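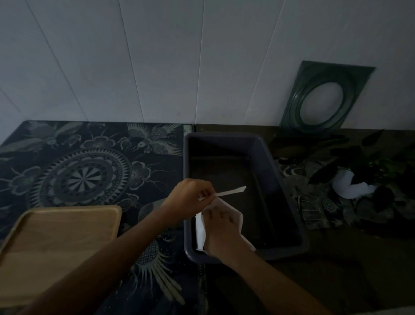 Can a half eternity ring be made smaller?

Posted by Arnum

Inherited a white gold half eternity, small diamonds channel set across the top. Its 2 sizes too big and spins round all day. Shop in town said no straight off, wouldn't even measure it. Other place said yes, £200. Who's right?? Don't want stones dropping out. Hallmark is worn but I think 18ct.

Hollmann

Half eternity yes, usually. Full eternity no. They cut a bit out of the plain part at the back and solder it up. Trouble is the top has to bend to the new curve and thats when channel stones work loose. Two sizes is about the limit I'd go on mine. Ask if they check every stone after and whether loose ones are covered, get it in writing.

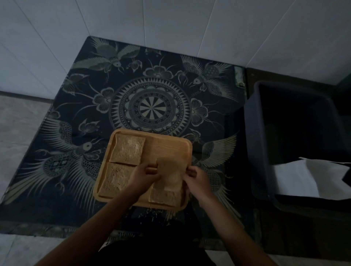 Also ask about rhodium. White gold needs replating after soldering or you get a yellowy patch at the join. Should be in the price, often isnt. Mine came back in September looking lovely, still tight now.

Rundine

sizing beads. two little blobs of gold inside the band, stops it spinning, no cutting. cheap

Hunness

Agree with beads first, you can have them taken off again. Get it valued before anyone touches it though. Mine was insured for 2000 and the policy wanted photos and a valuation from before the work, which I didnt have. Took ages to sort. And take it to a workshop with a bench on site, not one that posts it off.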